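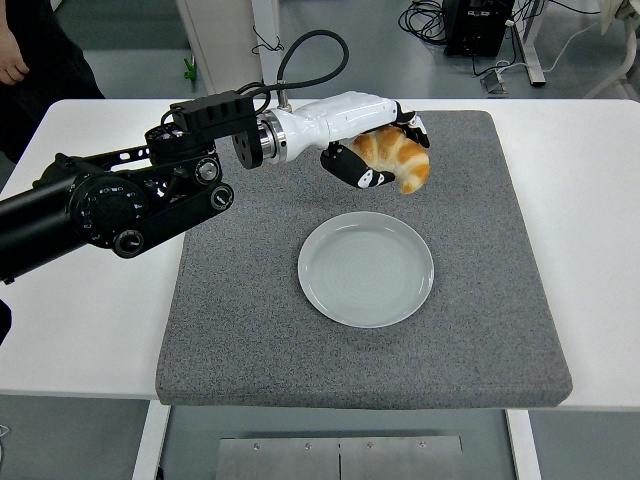
Werkstatttagebuch, Eintrag vom 25. Juli 2025
Gemeinschaftswerkstatt Sotier, Arbeitsplatz am hinteren Tisch
Protokoll: Hường Nghiêm

Der heutige Arbeitstag galt ausschließlich dem Greifen und Ablegen weicher, unregelmäßig geformter Gegenstände. Die Arbeiten am Arm selbst, intern weiterhin unter der Bezeichnung Kurura geführt, gelten seit April als abgeschlossen und wurden nicht wieder aufgenommen. Geändert wurde allein die Ansteuerung der Hand. Der bisherige Stand bleibt unter der Bezeichnung Tạ abgelegt und kann jederzeit zurückgespielt werden.

Vor Beginn wurden die Schraubverbindungen zwischen Handgelenk und Hand nachgezogen. Eine Verbindung am Flansch hatte geringfügig Spiel, die übrigen waren in Ordnung. Das Kabel zur Hand verläuft unverändert in einem freien Bogen über dem Handgelenk. Der Unterzeichnenden ist bewusst, dass diese Führung mehrfach beanstandet wurde. Eine Verlegung entlang des Arms hat jedoch im Frühjahr bei gestreckter Haltung zu Zug am Stecker geführt und wird bis zur Beschaffung eines längeren Kabels nicht erneut versucht. Der Bedarf ist in der Liste des Hauses eingetragen.

Als Unterlage dient die graue Filzmatte. Auf der blanken Tischfläche waren die Versuchsstücke in der Vorwoche wiederholt verrutscht, sobald der Daumen von unten anlag. Die Matte gibt ein wenig nach, und die Fingerspitzen dürfen sie berühren, ohne dass die Überwachung den Vorgang abbricht. Der Schwellenwert hierfür wurde am Vormittag von 20 auf 800 Einheiten angehoben. Der alte Wert stammte noch aus den Versuchen mit Holzklötzen und war für den Filz erkennbar ungeeignet.

Versuchsstück war ein Croissant vom Vortag, Ablageziel ein flacher Keramikteller. Die Wahl des Gebäcks ist im Kreis der Mitwirkenden nicht unumstritten. Aus Sicht der Unterzeichnenden spricht für das Croissant, dass es sich bei zu hohem Druck sofort verformt und der Fehler ohne Messgerät festgestellt werden kann. Auch seine gebogene Form ist von Nutzen, denn die Hand muss sich für eine Seite entscheiden. Ein Brötchen verzeiht in dieser Hinsicht zu viel.

Für die Annäherung wurde die Griffhaltung mit einem Finger von oben und dem Daumen von unten festgelegt. Die zunächst erprobte seitliche Zange wurde am späten Vormittag verworfen. Sie hielt das Gebäck zwar, drehte es aber beim Anheben so weit, dass die Ablage nicht mehr vorhersehbar war. 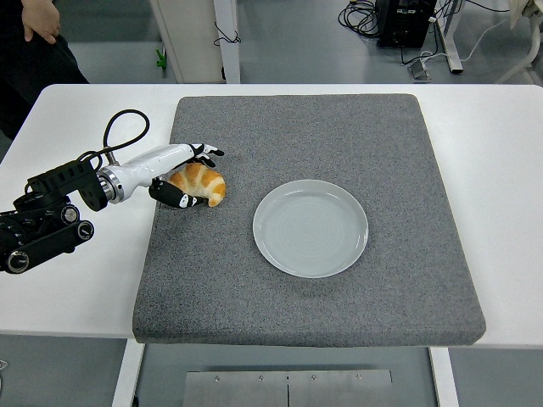
Griffhaltung am linken Ende des Croissants, der Daumen berührt den Filz.

Die Schließgeschwindigkeit wurde danach in mehreren Schritten herabgesetzt. Der Finger schließt nunmehr zuerst, der Daumen folgt mit kurzer Verzögerung. In umgekehrter Reihenfolge schob der Daumen das Croissant vor sich her, bis es außerhalb der Reichweite lag. Die Verzögerung ist derzeit fest eingetragen. Eine Regelung anhand der Motorströme wäre vorzuziehen, setzt aber voraus, dass die Messwerte in gleichmäßigen Abständen eintreffen. Im Protokoll des Vormittags fehlen 1,273 Sekunden am Stück. Ob die Ursache im Netzteil, in der Übertragung oder im Aufzeichnungsprogramm liegt, konnte nicht geklärt werden.

Nach der Mittagspause wurde der Weg zum Teller bearbeitet. Die Bahn führt nun höher über die Matte hinweg und senkt sich erst kurz vor dem Ziel ab. Offen ist das Lösen des Griffs. Beim Öffnen haftet das Gebäck gelegentlich an einer Fingerspitze und fällt dann über den Tellerrand. Eine Reinigung mit einem trockenen Tuch brachte vorübergehend Besserung. Die Fingerspitzen sind künftig nach jedem Durchgang abzuwischen, und dies ist im Protokoll zu vermerken.

Mit der Hausleitung wurde die Frage der Krümel besprochen. Es wurde vereinbart, die Matte nach Abschluss der Arbeiten auszuklopfen und den Tisch feucht abzuwischen. Lebensmittel, die als Versuchsstück gedient haben, sind zu entsorgen und nicht in der Teeküche abzulegen. Letzteres wird auf ausdrücklichen Wunsch hier festgehalten.

Das Schreiben an die Firma Tesex wegen der Ersatzkappen für die Fingerspitzen wurde aufgesetzt, jedoch noch nicht versandt. Es fehlt die Angabe, welche Härte benötigt wird. Die Aufzeichnungen des Tages umfassen etwa 4.000 Zeilen und liegen im gemeinsamen Verzeichnis im Ordner des laufenden Monats.

Für den nächsten Termin sind vorgesehen: Prüfung der Aufzeichnungslücke mit getauschtem Netzteil, Wiederholung der Ablage mit gereinigten Fingerspitzen, Versuch mit einem kleineren Gebäckstück. Der Arm wurde in Ruhestellung gefahren und vom Netz getrennt. Der Schlüssel zum Materialschrank ist abgegeben.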